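Mesida Handwriting Samples, Read Me First

Welcome, and thank you for taking an interest in our little collection of classroom handwriting!

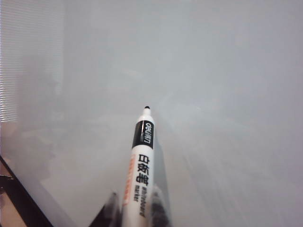 The collection holds 3691 short samples of adult learners' handwriting, gathered over 13 evening courses at the Mesida language school. Most are single sentences copied out or taken from dictation, though a fair number are shopping lists, notes to a neighbor and, in one memorable week, recipes (Rosalba Bianchini's group got rather carried away with soup).

What you get

The folder called pages has the scans, and the folder called text has what we believe each writer meant to put down. Spelling mistakes are kept as they were. If a word was crossed out and we could still read it, you'll find it between square brackets – if we couldn't, there is just a pair of empty brackets.

The file levels.csv gives the course level for each sample. Please note that 466 samples have no level, as the sign-up sheets for the May course went missing and we didn't like to guess.

How it was typed up

Katia Parisi and Lavanya Amin each typed every page on their own, and Dorota Pawłowska settled the places where they disagreed. Capital letters gave us the most trouble by far, especially S and C, and I wouldn't lean on them too heavily.

Names and addresses

All personal names were swapped for made-up ones before release. Writers could ask to be left out, and 30 pages were removed that way.

Using it

You're free to use the samples for teaching and study. If you spot a slip in the typing, do write to Dalia Venckus at the school with the page number.

Last updated Wednesday, September 9, 2020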